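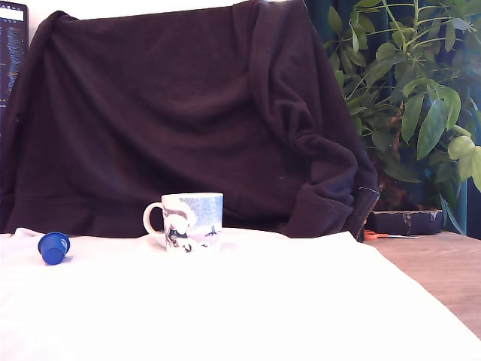 Okay, I'm back from the Ranine open day and I have far too much to say, so this is going to be a long one. Mute me now if you're not in the mood for robots!

1/ Ranine is the little automation workshop in Girnoncombe, up the hill behind the old dairy. They open the doors once a year in March. I've missed it every time until now and I'm kicking myself.

2/ I was expecting big yellow arms behind a fence, flinging car doors about. There was one fenced cell, but most of it was small stuff on ordinary tables. Household jobs. Picking up cups, putting things away, folding a tea towel (badly, and then a bit less badly).

3/ The main demo was a system they call Kustero. Two arms, a camera up top, and a person driving them with a pair of handles. You do the job by hand through the handles and it keeps a record of every move. Do that enough times and it starts having a go by itself.

4/ "Enough times" was the bit that got me. The count on the whiteboard for the mug task was 3119. That's one mug job! Someone stood there and did that, over and over, nudging the mug along a bit each time so it wouldn't just learn one spot.

5/ Mugs are a favourite because of the handle. Turn the handle away and a grip that worked a minute ago is useless. White mug on a white cloth is a rotten one too, apparently. The cameras have a hard time finding the edges when the light's strong. I'd never have thought of it, and now I can't stop looking at my own cups.

6/ The other favourite is coffee pods. Little, light, tapered, and they roll in a curve if you bump them. Standing up they're easy. Tipped on their side they're a menace. I watched it chase one halfway across the table and a kid next to me was absolutely howling.

7/ We got to have a turn! Seven of us in my group, queued up like it was a theme park ride. You hold the handles and the arms copy you, and for the first minute your brain just refuses. I kept reaching for things that were nowhere near where I thought they were.

8/ My score: 6 tries, 4 pods in the cup. I'm very proud of the four. One of the misses ended up on the floor and I'd rather not discuss the other.

9/ What surprised me was how gentle it felt. There's a bit of push back in the handles when the gripper closes on something, so you can feel the mug before you've properly seen that you've got it. I yelped.

10/ Someone asked whether it could do a whole kitchen yet and the answer was a flat no. It can do this mug, that table, this lighting, most of the time. I really liked that they said so. They ran a few goes with nobody driving and let us see the failures as well, including one where it very carefully put down nothing at all.

11/ Upstairs was the Lorente room, which is the sorting project. Mixed bits on a moving belt, one arm picking them off by colour. Quicker than the mugs and hypnotic to watch. Less of a crowd up there too, so go there first if you get the chance.

12/ Practical bits: it's free, parking is terrible, the stairs to the Lorente room are steep and I didn't see a lift. Doors were at 10 am and the line for the hands-on turns was already long by half past. Bring a jumper, the workshop floor is freezing.

13/ Kids were very welcome and there was a low table with a cheap little arm they could program with coloured blocks. I may have waited my turn at that one as well.

14/ If anybody local has built one of the small hobby arms at home, please tell me which kit you used and whether you regret it. I've got a bit of desk space and no self-control.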